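Bimanual station: status of the handover set
Dec 13, 2019
Submitted by Parvathi Gounder, Ormsby lab

The handover set on the two-arm station now holds 1000 accepted episodes. The target for the first training release remains 2000, and the April review is still the date we are working toward. An episode is one transfer: one arm picks up a small part, carries it to the middle of the table, and the other arm takes it and sets it down. Nothing longer is being collected until the transfer itself is covered.

Three video streams are stored with each episode, one from each wrist and one from the fixed camera. Joint positions and gripper openings are logged with them, along with the commands sent by the operator. The commands and the measured positions are kept as separate channels. Earlier sets from Watico saved only the measured positions, and Vaughan Mudgway had to rebuild the commands by shifting the data in time. The result was usable for free motion and poor for contact, where the arm stops and the command keeps going.

The accepted count excludes 234 episodes that were recorded and then rejected. Most of those fall under one of two headings. In the first, the giving gripper opened before the taking gripper had closed, and the part dropped or turned. In the second, the transfer went through but one wrist stream had gaps. Rejected episodes are not deleted. They sit in a separate folder with a reason code, and the drops in particular may be useful later if we train a model to tell a good grip from a bad one.

Raelene Ashby has rewritten the review sheet. Reviewers now mark four moments in each episode: first contact by the giving arm, first contact by the taking arm, release, and final placement. The interval between second contact and release is the one to watch. If it is very short, the model learns to let go on approach. If it is long, the arms pull against each other through the part and the logged positions drift away from the commands. The sheet gives no fixed limits yet. Ebony Stubbs is plotting the interval for all accepted episodes by operator, and limits will be set from that.

A few points for operators. Start positions are to be drawn from the printed list, in list order, including the awkward ones near the front corners. Several sessions show a clear preference for starts near the middle, and a model trained on those will do well in the middle and badly elsewhere. Alternate which arm gives. Do not repeat an episode because it looked clumsy – a slow correction that ends in a good transfer is accepted, and we are short of them. Do repeat it if you paused to talk. A still arm with a part in its gripper teaches the model to wait.

Reset time is not part of the episode. Recording stops at the last release and starts again on the next start command. Check the first and last seconds of the fixed camera stream when you close a session, and trim anything recorded outside those two marks. The trimming tool is on the station computer under Fellitz, in the same menu as the export.

Cable slack was changed on both arms last month. The wrist cables need enough length for the joint to turn fully, and a tight loop was limiting the range at the far side. The present loops hang lower and come into the wrist views at some poses. We have decided to leave them there for the rest of the set. Changing the routing partway through would give us two groups of episodes that a model could tell apart for no useful reason. Episodes from before the change carry a tag in the session notes and will be held out of the first training run.

Merle Tapsell has trained a small model on the first part of the set as a check on the data format. It loads, it trains, and the outputs have the right scale. No success rate will be given for it, as it was never meant to be scored. The Varkance group has asked for a copy of the loader and will get it once the channel names are final.

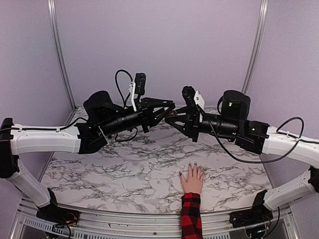 Channel names close at the end of the month. Send changes to Merle in writing, with the old name and the new one on the same line.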